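The Slow Return of the Mending Pile

Most homes have one. It might be a bag at the back of a closet, a chair in the spare room or the bottom shelf of a linen cupboard. It holds a shirt missing a button, a pillowcase with a split seam, two napkins with frayed corners and a pair of pants somebody still likes. The pile grows for a year or two, and then it gets thrown out during a move.

In Dirton, a town that once had three tailors on its main street and now has none, the pile has started to get some attention again. A mending night began there in May, in the back half of a hardware store called Botha. The store provides the tables, the lamps and a box of spare needles. People bring whatever they have. The session starts at 6:30 in the evening and runs until the store wants to lock up.

Mending did not disappear from American homes all at once. It faded as the price of cloth fell. When a cotton shirt cost a day's pay, an hour spent on a torn cuff made sense. When the same shirt costs less than lunch, the hour looks expensive. Schools dropped sewing from their required classes, sewing machines went into attics, and by the time the people now in their thirties were setting up house, many of them had never threaded a needle.

What has changed since then is partly money and partly quality. Regulars in Dirton complain that newer sheets and towels wear thin sooner than the ones their parents bought. They also say that shipping something back takes more effort than fixing it.
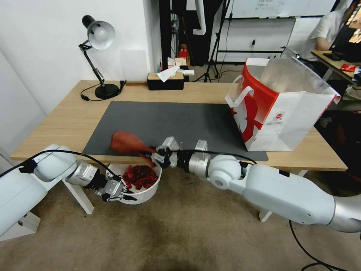
The thing that got me to come was a tablecloth, says Annelise, and it took me four evenings to fix a hole I could have covered with a plate. She keeps coming anyway. The tablecloth had been through two households before hers, and she wanted it to reach a third.

Her four evenings are typical for a beginner. A practiced hand can close a split seam in ten minutes, but a first darn is slow work. The usual mistake is pulling the thread too tight, so that the cloth puckers around the repair. The second most common is starting too close to the hole, where the fibers are already weak. A darn needs to be anchored in sound fabric, at least half an inch out on every side.

The tools are cheap. A packet of mixed needles, two spools of thread, small scissors and a few pins will handle most of what turns up. Some people like a darning mushroom, a rounded form that holds the fabric in a smooth curve while you weave across the gap. A light bulb used to do the same job, and so will a smooth jar lid.

Thread is where people overspend. There is a temptation to buy a color for every garment in the house. The mending guide sold at the store, a thin booklet from a small press called Fodlow, lists 34 shades and then admits on its last page that gray, navy, white and a medium brown will cover most repairs. Gray in particular blends with a surprising range of cloth.

What is worth saving

Part of learning to mend is learning what to leave alone. A sheet that has worn thin down the middle can be patched, but the patch is likely to outlast the cloth around it, and the next tear will open along its edge. Sheets like that are better cut up for pillowcases or rags. The older fix was to cut the sheet in half lengthwise, sew the outer edges together to make a new middle, and hem the worn sides. It works, though it leaves a seam to sleep on.

Towels are simpler. They tend to fray at the ends first, and a folded hem run along each end will stop it. Knits are harder than woven cloth, and anything with a lot of stretch is harder still. A beginner is better off starting with a cotton napkin or a dish towel, where a crooked line does no harm.

Buttons make up the largest share of the work in Dirton, ahead of hems and pockets. They are also the repair people put off the longest. A button sewn with a short thread shank, which is just a few wraps of thread between the button and the cloth, will stay on far longer than one stitched down flat. Learning that takes one evening.

The habit of sorting

People who mend regularly tend to say that the sewing is the smaller part of it. The larger part is knowing what you have. Clothes that need work get mixed in with clean laundry, go back into the drawer and are found again when somebody is already late for something.

The fix is to sort at the point where things come out of the wash. One container for what can be worn, one for what needs a stitch, and one for what is finished and will be cut up. It adds a minute to the folding. Fondovgate, an apartment building a few blocks from the hardware store, set out a shared bin in its laundry room last winter. Tenants who sew take from it and leave the repaired pieces on a shelf. In its first season 200 items passed through, most of them socks and children's clothes.

Cost comes up less often than a visitor might expect. One couple who have kept a household ledger for years worked out that they had spent $1,333 on clothing and linens in the year before they began mending, and a good deal less in the year after. They put some of that down to repairs and the rest to simply looking through the drawers before shopping.

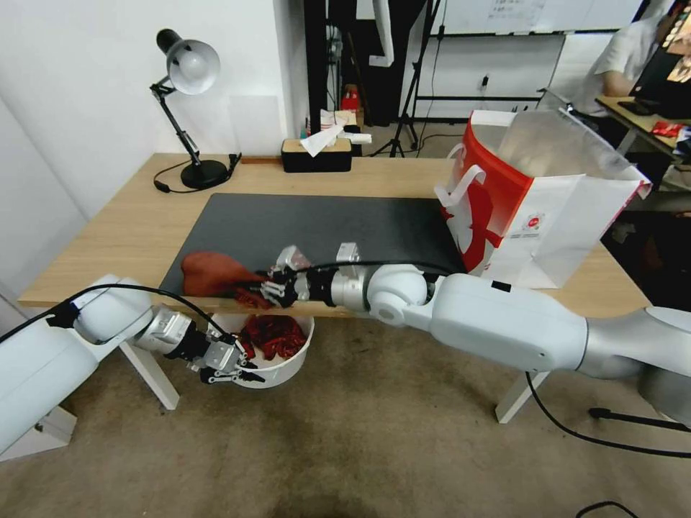 Where to begin

The booklet suggests setting a limit of 90 minutes, once a week, with the pile in front of you and nothing else on the table. Pick the easiest job first. Thread several needles before you start, so that you don't lose your place stopping to do it. Wash the item beforehand, because dirt makes cloth stiff and a stained area can turn out to be weaker than it looks.

Good light matters more than good scissors. A lamp set on the side opposite your sewing hand keeps the shadow off your work. Dark thread on dark cloth is difficult for anyone at night, and those pieces are best kept for daylight.

Visible repairs have come into fashion, with bright thread and patches in contrasting shapes, and they have an advantage for beginners because they don't have to match. Others prefer a repair that can't be found. Both kinds get done in Dirton, often at the same table, and the pillowcases go home either way.

The Botha session takes a break over the holidays and picks up again in January. Bring your own thimble if you use one. The store has only two, and they are both large.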